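Hirkier club, build notes, long thread sorry. typing between classes so expect typos

Ok so for anyone who wasn't at the last meeting: we are doing the tabletop task at Amitz in May. Not the maze. Maze people lost the vote, please stop emailing me about the maze

The task on paper is dull. There's a stack of books on a small table. Robot takes the top one, turns it, hands it over or sets it back square. 90 seconds per run, two arms allowed, you can't touch the table once the timer starts

On paper dull. In practice a paperback is awful. It bends. It slides on the one under it. The cover opens when you only wanted the whole book. Our first try picked up the front cover and nothing else, very proudly, and kept going

Where we are as of 2019-01-01: arms bolted down, wrists working, gripper pads swapped for the softer ones, vision sort of ok. Picking from a bare desk fine. Picking from a stack, no

Igor Vávra wrote the whole first version of the pick as a list of fixed moves. Go here, close, lift. It got 11 clean lifts out of 38 tries. Same book, same spot, same light. Move the book an inch and it grabs air

So we're changing approach. Less scripting, more watching how people do it. Everybody has two hands and has moved a book before, so we have no shortage of experts

What I didn't expect - people don't pick up a book the way our code does. At all. Code comes straight down from above and pinches. People slide, press, tip a corner, get a thumb on top, THEN lift

And the other hand is always doing something. Holding a corner, or just parked on the table nearby. Ekaette Anozie has been going on about this since week one and we all nodded and kept tuning one arm. She was right, writing it here so it's on the record

Anyway, hands and a book:

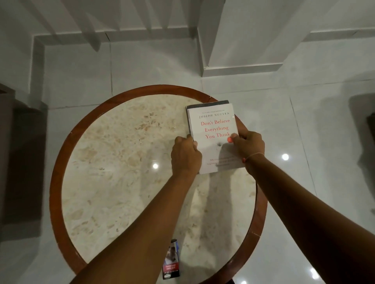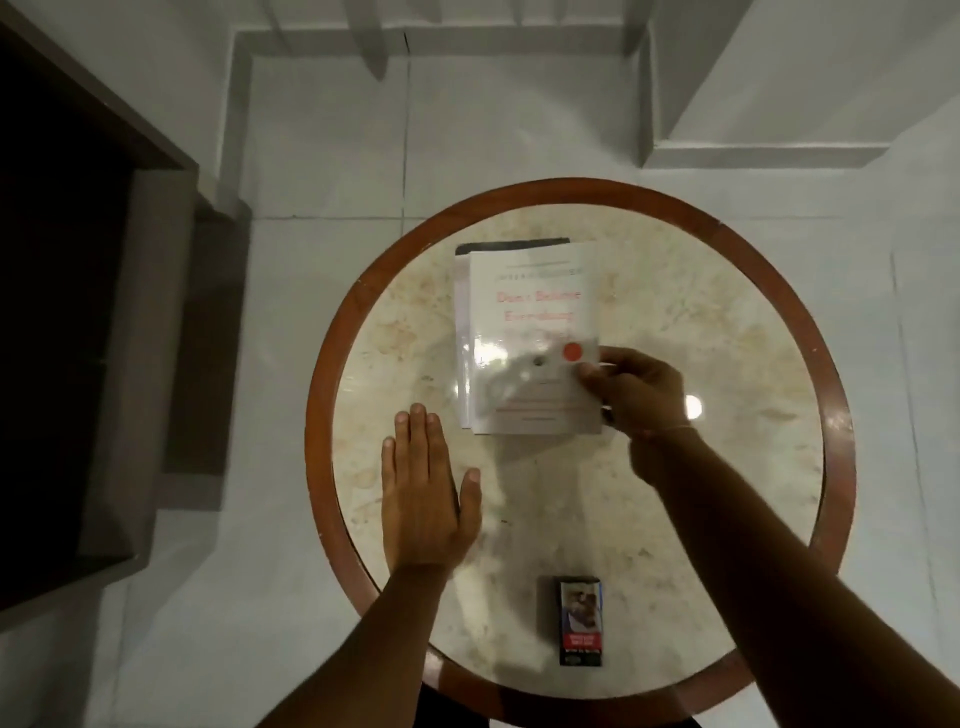 Round table, white paperback on top, right hand on the book both times. Left hand is on the book's corner in the first, flat on the marble in the second

Look at the thumb on the right hand. Thumb on the front cover, fingers around the edge. Our gripper has no thumb, it has two pads that meet in the middle, so we have to fake it by coming in from the side with the wrist rolled. Igor is trying angles tonight

The left hand is the part I'd argue about. First pic it's pressing on the corner, that is a clamp, easy, we can do that. Second pic it's palm down next to the book. Is that useful?? Ekaette says yes, it's ready to catch. I say it's resting. We have not settled this

If it's resting, we drop it and save a pile of motion planning. If it's ready to catch we need it in, and then the arms have to share space over a small table, and they already hit each other on Wultum (that's our name for the rig, don't ask me, it was on the whiteboard when I joined)

Second headache is glare. Glossy cover, ceiling light, and the title half washes out. You can see it in the second one, bright blur right over the lower part of the cover. A person doesn't care. Our book finder cares a LOT, it thinks the bright blob is an edge and draws the box around half the book

Shiny tabletop does the same thing, there's a round spot of light on the marble in both and the detector loves a round spot. Told me "cup" with great confidence on one of my desk tests. There was no cup

Things we tried for glare, quick:
- turning exposure down: helps the cover, kills everything dark
- asking for matte books: rules say organizers bring the books, so no
- finding the corners first and ignoring whats printed on it: best so far, Ekaette's branch, please test it

Also the dark thing under the white book. It only pokes out a little along the edge and the finder merges them into one fat book. Then the arm tries to lift the lot. If anybody has a trick for telling a thin dark border from a shadow, tell me before the next meeting

And clutter. Rules say there may be "ordinary household objects" on the table and you lose points for bumping them. Cigarette pack near the rim is a fair stand in for that I guess. Small, dark, standing close to where the forearms come in. Our elbow goes exactly there. Every time

Replying to a question from the group chat: no we are not buying new grippers. The budget is what it is. Okafor lab lent us the torque wrench and the good power supply and that's all we're getting out of them this term, be nice to them, return things

Another question: why not suction. Because a suction cup lifts the cover and the book hangs open under it like a wet bird. Tried it. There's a dent in the floor

Jobs for this week, put your name next to one in the sheet:
- label hand positions, just start / contact / lift, don't overthink it
- wrist roll angles (Igor has this)
- corner finder test with at least 3 different books, glossy please
- round table. Does anyone own one. We practice on a square desk and the stand-off distance is tuned to a straight edge, which is going to bite us

Labeling is boring, I know. Do it with music. But agree on what "contact" means first, last batch had people marking it when the hand was still on its way over and the model learned to stop short and wave at the book

I'd mark contact as first finger touching the cover or the edge. Not the table. Someone will say but what about hands on the table, see argument above, leave a note in the comments column and move on

Oh and the turning part. Nobody has started on turning. Lifting one lower corner with the thumb on top looks like the way in, the far side stays down and acts like a hinge. Much less to go wrong than a full lift and spin in the air. Want to sketch that before we write any code

Gotta run, bus. Sheet link is pinned. If you're breaking Wultum please break it before dinner so I can fix it tonight

edit: it's roll not role in the sheet, sorry, fixed teh column name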